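# Nuker Double-End Bag, 11-Inch

Leather double-end bag with two adjustable cords and steel swivels at both ends. Made by Farahani for home and club gyms.
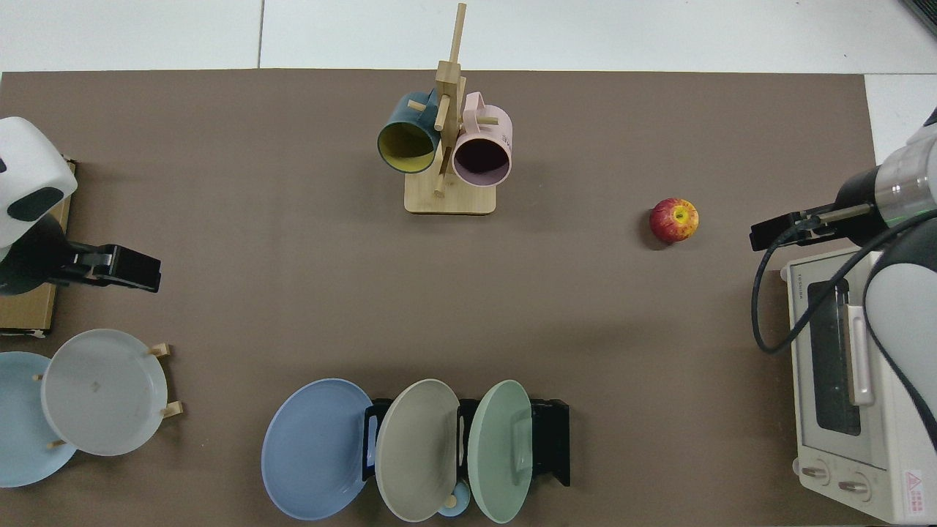
Svend Lund wrote in to say that the bag comes back faster than the one he trained on before, and that he had to let the bottom cord out two notches before he could hit it in combination. Two notches is a good starting point for most people. With both cords at full tension the bag is meant for boxers who already have some rounds on one.

## Details

- Diameter: 11 inches
- Shell: cowhide, stitched panels, laced at the valve
- Bladder: butyl, replaceable
- Top cord: 29 inches at rest
- Bottom cord: 28 inches at rest
- Hardware: two swivels, two snap hooks, one floor anchor plate
- Colors: black, oxblood

Ceiling hook is sold separately. The floor plate takes four screws (not included). If you can't drill into your floor, the Flukeck weight base fits the same snap hook.

## Setting up

Hang the top cord first and set the bag so its center is level with your chin. Clip the bottom cord and pull it straight down to the plate. The bag should sit still with both cords slightly stretched. Pump the bladder until the panels are firm and give a little under your thumb. A bag that is too hard will split its seams early.

Check the hooks before each session. Cords wear first where they pass through the buckle.

## Which size

The 11-inch is the largest bag in the Nuker line and the slowest of them. It suits jab work and slipping practice. Smaller bags move more and are harder to hit clean. Arash Akbari, who tests the line for us, uses this one for the first few rounds and then switches down.

## Spare parts

Bladders, cords and swivels can be ordered one at a time. Cords from the old Visis bags do not fit. The buckle is wider on those.

The shell and stitching are covered for 26 months in home use. Bladders and cords are not covered. For club orders, write to Yee-man Choi at the sales desk and say how many stations you are fitting out.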